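Budget for the Dull Parts First

A column on equipment planning, by Radomir Živković

Every spring our small company makes the equipment plan for the next year, and every spring we have the same argument. I want to write down my side of it, while I am still a little angry and the numbers are fresh.

We are preparing household robots for ordinary homes. It means we need many recordings of ordinary tasks: packing, sorting, putting things back into a box. For these recordings we use hand-held grippers. A person holds the gripper, does the task, and the camera records it. The robot arm comes later, and the robot arm is the expensive thing that everybody wants to see.

In the meeting on 28th March my colleague Reinhold Hagedorn proposed to buy a second arm. He had a good offer from Lindemann and a well prepared table. I proposed to buy more hand-held grippers, spare finger pads and many hours of people's time. My table was not so beautiful. Uwe Vogler, who must sign the plan, asked me a fair question: why should we pay for more tools of a kind we already have, if the arm is a thing we do not have enough of?

My answer is that we plan for the machine and we forget the room. Our test bench is a clean table with good light and blocks of wood on it. A home is full of soft things, and thin packaging is among the hardest of them. It folds, it shines, it has no fixed shape. You cannot learn this from a block of wood, and a second arm standing at the same bench will only learn the same bench two times.

Consider what one task asks from the gripper when it is done on a bed, with snack packets and a box. The two finger pads must come down between crumpled wrappers, near to the box wall, and take one packet without pulling its neighbor. The blanket and the clothes behind are part of the lesson too, as the software has to learn that they are not the task.
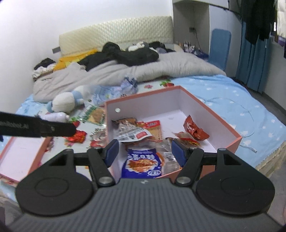
What it costs to do it properly

I will be honest about the money. A gripper for the hand is cheap compared with an arm, but it is not free, and the price on the offer is never the whole price. In my plan I put 3000 dollars for finger pads, cables and small repairs. Reinhold found this too high. I find it a little low. Pads get worn, cables are bent in bags, and when a tool waits for a part, the person who was trained to use it waits also. We pay for that waiting, only it stands on another line of the budget and so it does not hurt anyone in the meeting.

Then there is the time. I asked for 52 recording days, one for each week of the year, in 30 different homes. Mpho Sibiya, who organizes the visits, wanted 60 days and I think she was right, but I did not have the courage to write it. A visit needs travel, setup, and permission from the people who live there — and after this the checking of the files, which takes longer than any manager likes to believe.

Where the other side is right

I do not want to make Reinhold's position look weak. Recordings made by hand are not proof that a robot can do the work. A human wrist is very clever and corrects many mistakes that an arm would make. If we never test on the arm, we can collect files for years and know very little. He also says that an arm keeps some value when you sell it, and old finger pads do not. I cannot argue with that.

But we have one arm already, and in the last year it stood still more than it moved. Before we buy a second one, I would like to see the first one tired.

So my suggestion to Uwe was a simple order of buying. Grippers and spare parts now, visits booked until July, and then we look at how many hours the present arm was in use. If it is full, I will sign Reinhold's request myself and carry the boxes from the truck. The offer from Lindemann may be gone by then, and he reminds me of this in the kitchen almost daily.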